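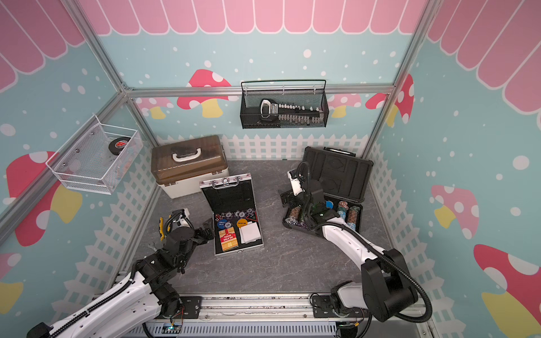
Los dos brazos sobre el riel, con el maletín de póquer y el estuche negro abiertos.

Diario del club de robótica
23 abr 2021 - por Bayu Nugroho

Tarde larga en el taller. Siregar nos dejó la celda hasta las ocho y la aprovechamos casi toda con las fichas. El ejercicio de la liga de Cavevport pide tomar fichas de una pila y pasarlas de un estuche a otro sin tirar las demás. Con el brazo derecho el acercamiento ya es decente. Con el izquierdo seguimos peleando: la consigna de la muñeca se pasa un poco y luego corrige, y en esa corrección se lleva por delante lo que encuentre.

Bajé la velocidad de 500 a 450 en el archivo de configuración y mejoró algo. No quise bajar más, en la prueba hay límite de tiempo y ya vamos justos. También cambié el ángulo de entrada de la pinza a 90 grados, como proponía el grupo de Bomcombe en su informe. Lo dejé así para los dos brazos.

Después pasamos a la vista de la cámara de muñeca.
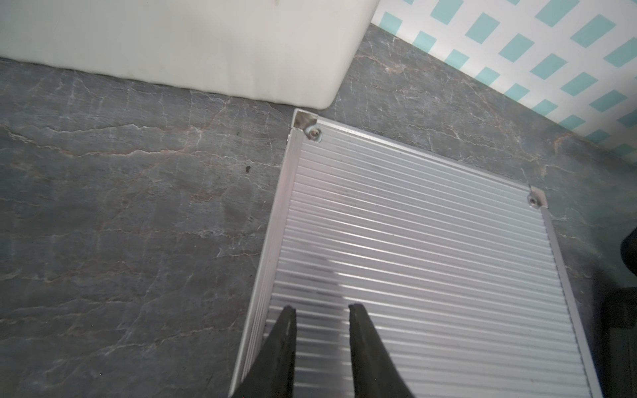
La placa acanalada me preocupa más que las fichas. El metal devuelve mucha luz entre las ranuras y el detector confunde los brillos con el borde. Probé a fijar la exposición a mano y el contorno salió más estable, pero entonces el mármol del piso queda muy oscuro y se pierden las vetas, que nos servían de referencia. Tengo que buscar un valor intermedio. Anoté también que conviene entrar con la pinza abierta y centrada entre los dos rieles laterales - si entra torcida, roza.

Guardamos 94 intentos en el disco del club. Falta etiquetarlos. Me toca a mí la primera mitad.

Para mayo hay que mandar el video a Cavevport y todavía no tenemos una corrida completa sin intervenir. Mañana reviso los cables del brazo izquierdo y vuelvo a calibrar desde cero.

Categoría: Diario de taller / Robótica estudiantil

Entradas recientes
Calibración de las pinzas, segundo intento
Visita al laboratorio de Pranby
Lo que aprendimos en Bomcombe
Lista de repuestos para la liga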